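Call for participants: demonstration day for simulated table clearing, Cotorcombe

Posted June 10, 2020

Jurnska is looking for people to take part in a demonstration day at its Cotorcombe office. The day covers our work on clearing and sorting household items with a robot arm in simulation. We need participants who will watch runs, operate the arm for short periods and fill in a score sheet. No programming background is required for most places. Two places are set aside for people who already work with manipulators and can review the control logs.

The visit replaces the open day that was planned for March. Anyone who signed up for that date must apply again, as the old list was deleted under our data retention rules.

What you will do

Each session starts with a briefing in the ground floor meeting room. You are then assigned to a station with a screen, a keyboard and a hand controller. All runs take place in the simulator; there is no physical arm in the building. You will watch recorded runs first, score them, and then drive the arm yourself through a fixed set of tasks. The recorded set holds 108 runs. You will see up to 7 of them, selected by the station software.

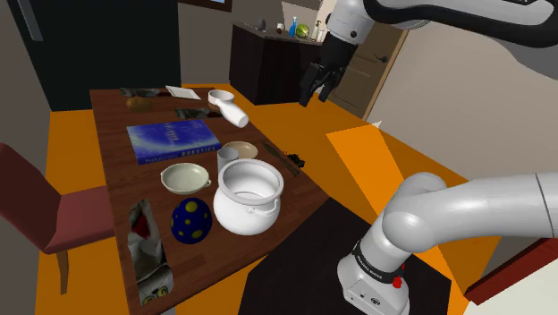 Scoring is done per run, on paper, using a form called the Hostness sheet. It asks whether the arm reached the correct item, whether the grasp looked stable and whether neighboring items were disturbed. Items are identified on the sheet by plain names, so you should be comfortable telling a pot from a mug or a bowl from a plate on a crowded table. Some starting layouts are deliberately awkward, with a pitcher lying on its side or a knife placed between you and the next item – the sheet has a separate line for approach direction in those cases. Please score what you see on the screen and leave the comment field blank if you have nothing to add.

The driving part uses the Thaler task list. You will work through it at your own pace with an operator next to you. The controller has two sticks and a trigger for the gripper. Most people can position the arm after a few minutes of practice; fine rotation takes longer. If the simulator stalls, raise your hand and do not restart the station yourself. A stalled run is discarded and does not count against you.

Who can apply

You must be at least 18, able to read a screen at desk distance without discomfort, and able to use a hand controller with both hands. Glasses are fine. People who are prone to motion sickness should know that some runs are shown from a viewpoint that moves with the gripper, and that this viewpoint rotates quickly at times. It is possible to take part using only the fixed viewpoint – tick the box on the application form.

For the two review places, we ask for working knowledge of joint limits, grasp planning and log formats. Please state which arms you have worked with and in what role. Reviewers do not score runs. They spend the session with the engineering group and write a short report before leaving.

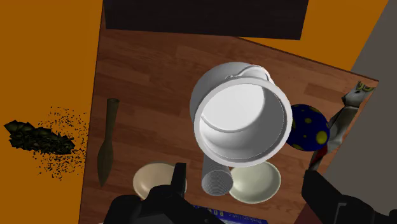
Hostness would like it noted, by way of a comment on the draft of this call, that the overhead runs are harder to score than the side-on ones and that applicants should expect to be slow at first. Depth is difficult to judge from above, the comment goes on, and a cautious "not sure" on the sheet is of more use than a guess. We have added a "not sure" column for this reason.

Practical details

Sessions run in the morning and in the afternoon, and you attend one of them. Seating is spaced out, and controllers are wiped down between users. Bring your own face covering and a pen. Coats and bags go in the lockers by the entrance. There is a water dispenser but no food on site.

Participants receive a flat payment by bank transfer after the session. Travel is refunded against receipts for public transportation or parking. Reviewers are paid at a separate rate, stated in the offer letter.

Screen recordings and controller input are stored with a station number and no name. We do not record audio or video of participants. The paper sheets are scanned and then shredded. You may stop at any time, and you will still be paid for the session.

How to apply

Use the form on the Jurnska site and choose "Cotorcombe demonstration day". State your preferred session, the viewpoint option you need and whether you are applying as a participant or as a reviewer. Incomplete forms are not processed. Places are assigned in order of receipt, except for the two review places, which are filled on the basis of experience. Applicants who are not placed go on a waiting list unless they tell us otherwise. Confirmation is sent by email with directions and a copy of the sheet to read in advance.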